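Bench Notes: a month with the Fimano finger kit

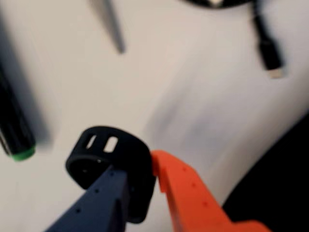

So I finally gave in and bought the Fimano kit, after Oanh Trương spent most of December telling me my old parallel jaws were the reason I kept dropping things. I hate it when she's right! The kit is a pair of printed fingers, one navy and one orange, plus a bag of screws and a mounting plate that fits the Plukeck arm with no drilling. It cost me $551 with shipping, and I winced a little.

My test job is desk clutter. I sort small stuff for the repair table at Brivcombe (pens, cables, little black rubber and plastic bits with slots in them), and the curved bits are the ones I dread. My old jaws had flat pads that squeezed a curve until it shot across the room. The orange finger has a stepped, notched tip that hooks over an edge, and I love it. You come in low, let the step catch, and then close the navy side gently. I run the grip force at 2 for anything hollow and 7 for pens and markers.

Setup took me one evening, mostly because the manual skips the part where you re-zero the jaws. Do that before you bolt the plate down or you'll be taking it all off again (ask me how I know). The row of small holes along each finger is handy too, I've been using mine to tie on a scrap of grippy tape for slick plastic.

Now the grumbles. The two colors are great for telling left from right on the monitor, but you can't order a matching spare, only the full pair. And thin cables are still a pain. If the plug end is heavy the whole thing swings, and I haven't found a setting that fixes it.

Nusrat Paracha has the Chauhan fingers, which are softer and cheaper, and she's logged 3166 picks on one set. She says hers are better on cables and worse on anything with an edge. We're going to swap for a couple of weeks, and I'll write up how the cables go in the next issue. If you've got a trick for heavy plugs, please send it my way before then!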